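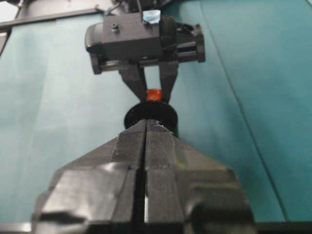
How a Robot Does Its Homework

You learned to pick things up before you can remember. You grabbed a spoon, missed, grabbed again, and hit yourself on the nose. After a few months of this you were an expert, and no one gave you a certificate.

Robots have a harder time. A robot arm comes out of its crate knowing how to bend its joints and close its fingers, and that's all. Ask it to pick up a little orange-red cube and it will wait politely until the end of the world.

One way to fix this is to write out every single move. Go left a bit. Go down a bit. Stop. Close. That works fine until somebody bumps the table, and somebody always bumps the table.

The other way is to show it. At the Pludgate workshop, a person steers two robot arms through a job from start to finish while a computer writes everything down: where each joint is, how wide the fingers are open, and what the cameras see. One camera rides along near a robot's "hand," so it gets a very good view of its own big black gripper and a smaller view of whatever the gripper is up to. Imagine going through life with your eyes on your wrist. You would see a lot of thumb.

Each turn is called a demonstration, or demo. Then the person puts everything back, a little bit crooked on purpose, and does it again.

And again. The cube job took 242 demos. Tshepo Shabalala, who steered most of them, says the first 6 were exciting.

Why so many? Suppose you had only ever seen one dog, and it was a poodle. You might have some odd ideas about dogs. A learning program is the same. If the cube sits in one spot every time, the program may learn "reach for that spot" and happily pinch the air when the cube is somewhere else. So the cube gets moved. The lights get changed. The arms start from different places.

Messy demos are useful too – up to a point. If the gripper goes in crooked and the person straightens it out, the program gets to see what fixing a mistake looks like. If the person drops the cube and goes off for a sandwich, that one gets thrown out.

When there are enough demos, the program studies them all and looks for patterns: when the camera sees this, the arm should move like that. This part needs a powerful computer and no people, so it is very popular with the people.

Then comes the test. The cube goes down in a new place, everyone takes their hands off the controls, and the robot has a try. On its first day it got 3 out of 4. Tshepo went back to make more demos.

Words to know

Demo: one complete turn at a job, recorded from start to finish.
Gripper: the part of a robot that grabs.
Data: all the things the computer wrote down.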